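Stuvum Home Help > Cords, Cables & Clutter
Three power strips, one table, how do I tame this?
Asked by Jussara Frota
3 replies, 449 views

Hi all! I finally dragged every power strip and charger I own out of the drawers and put them on one table, because I was tired of buying a new charger every time I couldn't find the old one. (I'm pretty sure I did that twice in September.) Now I'm looking at it all and I have no idea where to start.

I don't want to throw out anything that works. I'd love to keep one strip by the desk, one in the living room, and maybe one for travel. My main headache is the cords. The long ones never stay coiled for me, they spring open as soon as I shut the drawer, and then they grab everything else in there. I've tried rubber bands and they dry out and snap. I've tried stuffing cords into paper towel tubes, which was fine until I had so many tubes that I needed a drawer for the tubes.

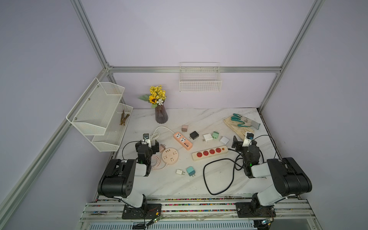
The whole pile, with the round peach strip and the long white one with the red sockets.

The thick black cord on the white strip is the worst. It's stiff and it wants to go wherever it wants to go. Is there a trick to coiling a cord like that? And do you store the strips with the chargers or keep them apart? I have one deep drawer and a shelf in the hall closet, that's it. Thanks so much in advance!

Ronaldo Brito
32 people found this helpful

Oh I know that drawer! I had the same one for years. A few things that worked for me:

For the stiff cord, don't wrap it around your elbow and don't wrap it tight around the strip either. Lay it out flat on the floor for an evening first, then make big loose loops and let it turn the way it already wants to turn. If you feel it fighting you, give it a little twist between your fingers as you make each loop. Then two hook-and-loop ties, one on each side of the coil. One tie is never enough on a thick cord — it just flops into a figure eight.

I'd put the strips on the closet shelf and leave the drawer for chargers. Strips are bulky and you won't move them much once they're set up, but you'll be in the charger drawer all the time. I use old shoebox lids as dividers and they're great, honest to goodness, no need to buy anything.

Label the chargers at the plug end! Masking tape folded over like a little flag, with the name of whatever it charges. Do it now while everything's out, you will not do it later. And look over each strip before you put it away. If the cord is cracked or an outlet feels loose, get rid of it, even if it still works.

The peach one with the USB ports would be my pick for the desk. You might be able to leave a couple of those charger bricks in the drawer.

Falcão233
just get a big basket

Jussara Frota
Thank you Ronaldo!! The black cord is on the hallway floor as I type this and my family is stepping over it. Going to try the tape flags tonight. Falcão, I do have a basket, it's full of cords too.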